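March, bench notes, continued from the page with the coffee ring

Afternoon, a little after 2. I meant to write this up before lunch and then spent lunch on it instead, so forgive the handwriting further down.

The sorting table is in decent shape again. I moved everything that isn't cards, notes or packets over to the Gandley shelf, and the wooden top finally has room to spread an elbow on. The divided cardboard box stays. I know we talked about the plastic tray from Bonari, and it is a handsome tray, but the cardboard partitions lift out when a compartment needs to be wider, and I have grown fond of it. The small packets go in the row nearest you, white cards at the back left, and the middle is free for whatever we are sorting that day.

Paper money is the fussy part, as always. Old soft bills cling to each other and the crisp ones slide off the stack if you so much as breathe near them. I've been fanning them a little before they go down, which seems to help — my thumb is getting quite good at it. Please keep the play notes from the Vaver set away from the others. I found 100 of them mixed in with the beige ones and it took most of a pot of tea to get them apart.

Inventory after the tidy: 2,622 pieces of paper stock altogether, counting cards, and 1,000 of those still in their wrappers on the shelf. The yellow cards are a nuisance to square up, so I've been leaving them in a small pile of their own and dealing with them last.

To do: new labels for the partitions, a flat weight for the bills, and ask Varghese whether they still sell the narrow boxes.

Bills in hand, and the table with the box on it:
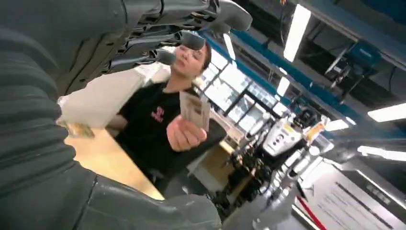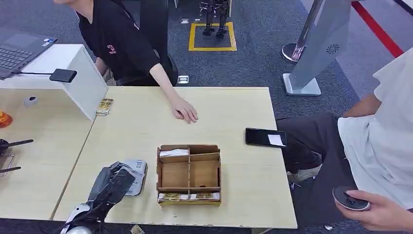

Read this over at the end of the day and was told, kindly enough, that the weight is a bad idea because it leaves a crease in the soft notes, and that a folded sheet of card laid on top does the same job. Will try the card first. The labels should be in pencil too, apparently, as the compartments never hold the same thing for two weeks running.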